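Fingers, round two

I said in May that I would stop buying gripper fingers until I had properly tested the ones we own. That held for two weeks. Then Fabrice Picard sent over a pair of the pointed fingers his shop cuts, which he sells under the name Dovitz, and I had to start the comparison again.

The older set is the Gatine fingers. They are wide and flat with a rubber face, and they have been on our arms since we set up the bench. They are good at boxes and bottles. They are bad at anything thin that lies flat on the table, and wrappers are most of what we handle now. The rubber pushes the plastic along until it bunches up, and sometimes the bunch is big enough to grab. I don't count that as a grasp, though Romain does, and we have argued over it.

I kept the test simple. Each set got 200 tries, with the same controller settings and the same mix of trash: wrappers, pouches, loose sheets of film. Josiane Renaud ran the first half and I ran the rest. A try counted if the packet left the table and stayed up long enough to be carried to a bin. We had 24 pieces in the mix and swapped them out when they got too crumpled to be fair.

The Dovitz fingers won on flat film, and it wasn't close. The tips get under an edge. They did worse on stiff pouches, which tend to pivot when they are held at a single point. Fabrice says a small pad near the tip would fix that. Maybe. I would like to see the pad first. 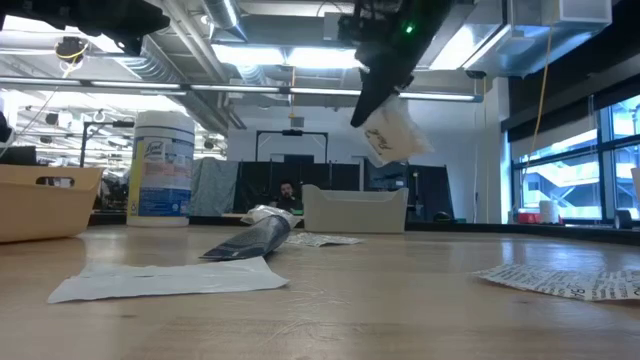 Clear plastic is still the hardest material for the cameras. The depth reading drops out wherever the ceiling lights reflect off it, and the table has a gloss of its own that doesn't help. Thibault Chauvin wants to try a matte mat. I would sooner move the overhead camera, but the mat is cheaper — so the mat goes first.

The other thing I changed was closing speed. Slower was better for both sets. At the old speed the air from the fingers was enough to shift the lightest film before contact, and I had been blaming the calibration for that since winter.

For now the pointed fingers stay on one arm and the Gatine set goes back on the other. Maribeth Villanueva has asked for the raw counts, and I'll post them once I've cleaned up the spreadsheet.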